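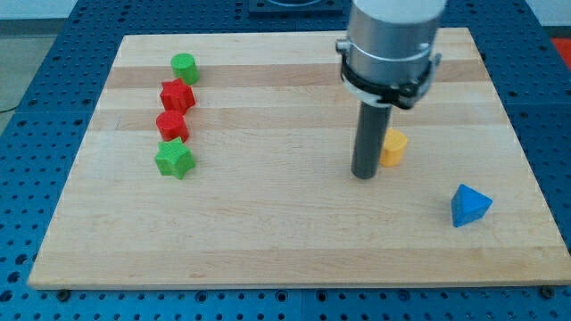

Lilard Maple Cutting Board: Four Months In

I bought the Lilard to cut onions on. I want that on the record, because in my house a cutting board that can lie flat becomes a table for everybody's small projects, and this one has spent most of its life so far under things that are not onions. The colored stars and cylinders are from my daughter's sorting set, printed in red and green, and they have had more time on the maple than any vegetable I own.

Anyway, the board. It's pale maple, strips glued side by side, some creamy and some a bit tanner, so you get stripes running the long way. The listing called this "natural rhythm." I'd call it stripes. They're nice stripes.

What I paid

35 dollars, plus shipping from Patosmont, who packed it in enough brown paper to wallpaper a bathroom. My previous board was a Claltness that cost less and bent like a potato chip the first summer. So the bar was low.

Flatness

Very good. I put it down on the blue perforated bench top first, mostly to see if it would rock over the holes, and it didn't. It doesn't rock on the kitchen counter either. There are no feet, so it will slide if you lean into a squash, and a damp dish towel underneath fixes that. Lilard sells a rubber mat for the same purpose. I have a drawer full of dish towels.

Small things stay where you stand them, too. A printed cylinder the size of a wine cork is a fair test of a level surface and ours don't wander off, which I can't say for the dining table.

The surface

It marks. I don't mean knife scars, which every wood board gets and which I've stopped mourning. I mean faint smudges that show up on the lighter strips when the light comes in low. Most of them go with salt and half a lemon. A couple have moved in for good. If you're the kind of person who will see them every time you walk past, buy walnut.

Oil it before you use it. The card in the box says to wait 30 minutes and wipe, and I'd say leave it overnight, because mine drank the first coat like it had been hiking. Since then I do it once a month, or whenever it starts to look like driftwood.

Size

Big. It takes a whole loaf with room for the crumbs, and it does not fit in my sink at any angle I've tried. You wash it half at a time, turning it like a mattress. My neighbor Nadiia Bondarchuk has the smaller one from Lei and washes it in seconds, and she has mentioned this more than once.

No juice groove, by the way. I thought I'd miss it. Then I carved a chicken and I did miss it.

Would I buy it again

Yes, and I may have to, given that the sorting set shows no sign of leaving this one. Four stars. The fifth comes back when they cut a groove in it.

Posted 20 Jul 2019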